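Stostell Footwear notes, 2 Aug 2019. Thread on the quarter and the supplier changes.

1/ Stostell comparable-store sales fell 7 percent. Running shoes held flat. The decline came from court and cleated styles, where February deliveries arrived after team orders had closed.

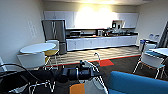

Inventory per store is up against last year, most of it in those same two groups. CFO Fanni Medve told analysts markdowns will continue until the fall reset.

2/ Chettiar, the insole maker, signed a distribution deal with Stostell covering 230 stores. Terms were not disclosed. Chettiar previously sold through specialty run shops and its own site.

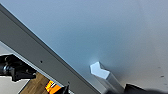
3/ Ivine has renamed its sock line Ivis. Item numbers carry over, UPCs do not. Dealers with open orders should ask for the revised price sheet before receiving goods. Minimum opening order stays at 12 dozen.

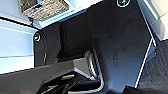
4/ People: Mahlet Assefa moves from Ivine to Chettiar as VP of wholesale. Pejman Rashti takes over her accounts on an interim basis.

5/ Correction to my last thread: the Stostell clearance list had 1,001 styles, including kids. I had left kids out.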